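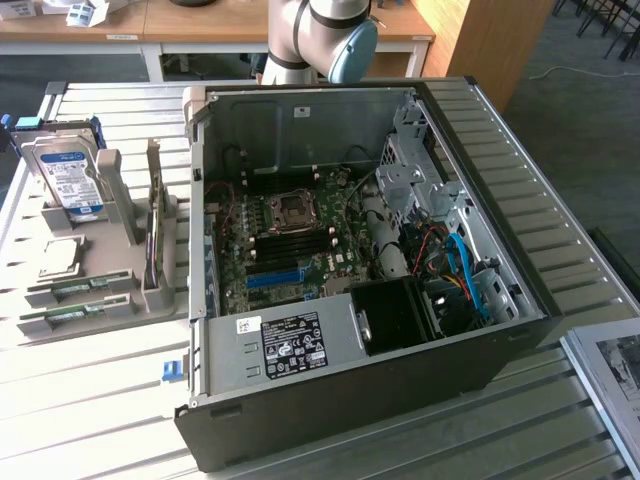 On the bench with its side panel off, one of the office towers from the Seltham batch.

Welcome to the spring gallery from the Brornton repair room, and thank you for stopping by. If you've visited these pages before, you'll know that I tend to promise a few words and then write a good many more, so pour yourself something and settle in. I'm Urszula Tomaszewski, and I've been looking after this page for 3 years now, mostly in the evenings, mostly with a cat on the desk.

The spring batch came to us in March from an office in Seltham that was closing a floor. There were 58 towers in all, stacked in the hallway so that Gerrit Groen had to turn sideways to reach his own coat. We have been working through them ever since, and the ones that pass go out to families and to the after-school homework club, which has been waiting very patiently.

I only have the one picture to put up this time (more will follow when I've learned the new upload page, which Siebe Maes has promised to show me again), but it's a favorite of mine, so I've written it several captions instead of one.

The layout
I do love a computer lying on its side with the lid off. You get the whole plan of the thing in one look, like peering into a dollhouse. The green motherboard sits at the back with the power supply stretched out along the near edge, and the drive cage has the right-hand side all to itself.

The empty socket
The processor socket is empty, with its metal retention frame and little lever in plain view. Please, if you come to help us, keep your fingers and your sleeves away from that spot. Hendrik Maes keeps a tray of processors sorted by the model of the board they fit, and he would much prefer to be asked than to have you go looking through it yourself.

The memory slots
Just below the socket are the memory slots, all black and all empty. Memory is what we run short of every single year. If you have sticks from an old machine in a drawer at home, we'd be delighted to have them, and an ordinary padded envelope does very nicely.

A bit of color
The bright blue slot under the memory is a PCIe expansion slot, and there's a light blue SATA cable threaded through the drive cage too. I've always thought the insides of these machines are prettier than the outsides — all that black on the shell, and then green and blue and thin red wires underneath!

The black housing
People ask me about the boxy black piece to the right of the power supply. It's a fan shroud, and a shroud like that helps send the air where it's wanted. Wouter Wouters has a soft paintbrush he uses on them, and he gets into corners I would have given up on long ago.

The hard drive
To the left of the computer, a 3.5-inch drive is standing upright in a light gray holder, and you can just spot its blue caddy clip. I like the holder very much, with all its slots and cradles. Parts used to travel around our benches in soup bowls, and I won't tell you how many screws we lost that way. Every drive we take in gets wiped before it goes anywhere else, and the wipe is written in the Vermeulen book by the door.

The bench
Our white slotted metal bench, which I'm fond of even though a dropped washer will find a slot every time. Keep a magnet handy.

So far 746 machines have gone through the room since we opened, and we have raised 95 dollars toward a second label printer, with the jar still out. The next sorting evening is on May 21, 2021, and the kettle will be on. Use the side door, the one next to the Trilargate bicycle shop, and knock loudly if the radio's playing.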